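4.2 Garment Manipulation from Crumpled Starts

The second set of trials examines whether a policy trained on mostly flat clothing can recover when a garment begins in an unknown, bunched state. All trials in this section were run on the Vekitora cell, a white-walled enclosure with two arms mounted at the near edge of the work surface. The policy receives images from one fixed overhead view together with the joint positions of both arms. No depth input is used. The baseline, Pletum, receives the same inputs and was trained on the same demonstrations.

The training set contains 1885 demonstrations, all recorded by operators at the Banascombe laboratory under the protocol given in Section 3. Operators were asked to drop each garment from above the table and to begin without arranging it by hand. Garments with more than one color were included on purpose. A strong color border gives the policy a useful cue about where an edge may lie, but it can also mislead the policy when a fold brings two parts of the border together. Drawstrings, tags and loose flaps create a similar problem, as the policy may select them as grasp points in place of a hem.

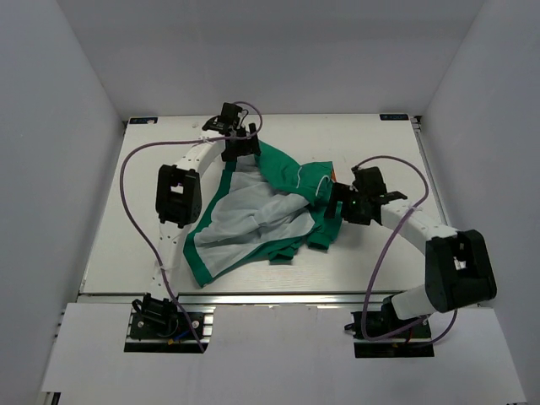 Figure 2. Bimanual work on a crumpled two-color garment. The right gripper reaches into the green fabric, near a thin white drawstring; the left gripper is just above the upper edge of the cloth.

We define a trial as successful when the garment lies flat with no fold crossing its main panel, as judged by a rater who did not know which policy had been run. Each policy was given 88 trials. Each trial was stopped after some 18 grasp attempts, or sooner if the cloth left the reachable area. Grasps on a drawstring or tag were logged separately and were not counted as failures unless the trial itself failed.

Our policy completed more trials than Pletum on garments with a contrasting border. On single-color garments the difference was small, and we do not claim an advantage there. Most failed trials ended with both arms holding the same layer of cloth, so that pulling them apart tightened the bundle. A review of the logs by Deisy Montoya found that this error was most common when the first grasp was made close to the center of the garment. Section 4.3 reports the effect of adding a penalty for such grasps during training.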